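November 2025

Woke before the alarm again and lay there listening to the rain in the downspout. Got up at quarter to six, made oatmeal, ate it standing. The kitchen floor is cold enough now for the thick socks.

Choir has taken over the week. Kwan-ho Chiu sent out the new running order last night and the Molska piece has moved to the second half, right after the break, so the altos come in cold on that low entry. I wrote back and asked if we could hum something first. He said he would think about it. The concert in Plitley is in January and we still don't have the last page of it in any shape.

I practiced my part for an hour before work. Measures 50 through 62 are the trouble. The line drops and then goes up a seventh on a closed vowel and I keep landing flat. I sang it slowly on "noo," then on the words, then with the recording. It was better with the recording, but I think I was leaning on her.

Drove to Titbridge at lunch to pick up the scores. The shop had put them aside under the wrong name and it took a while to find the box. They were short eight copies. The man said the rest would come next week. I paid for all of them anyway and got a receipt, which I have put in the blue folder.

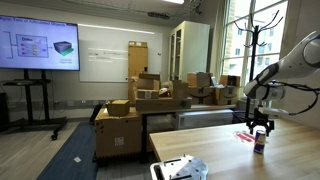

Rehearsal was at seven. We were short on tenors, so Kwan-ho sang with them and conducted with one hand. We did the Molska first, from the end backward, a page at a time. I like working that way. By the time we got to my bad measures I was warm and got the seventh clean twice out of four tries. The sopranos are still rushing the eighth notes. He stopped them over and over and finally had everybody speak the rhythm, no pitch, and that fixed it for tonight.

We spent the last part of the evening on the old carol, number 408 in the green book. I first sang that one in 2000, at my aunt's church, standing next to her. She marked her breaths with a tiny check mark in red pencil and I still do it that way. I hadn't thought about her in a while.

My throat was scratchy on the way home. Had tea with honey and a piece of toast. Mom called at nine-thirty and talked for some 50 minutes, mostly about the neighbor's fence. She wants to come to the concert but doesn't want to drive at night, so I will have to see about a room or get her myself in the afternoon.

To do tomorrow: call the shop, mark breaths in the second half, buy lozenges, find the black shoes.

Contact | © All entries by the author | Back to top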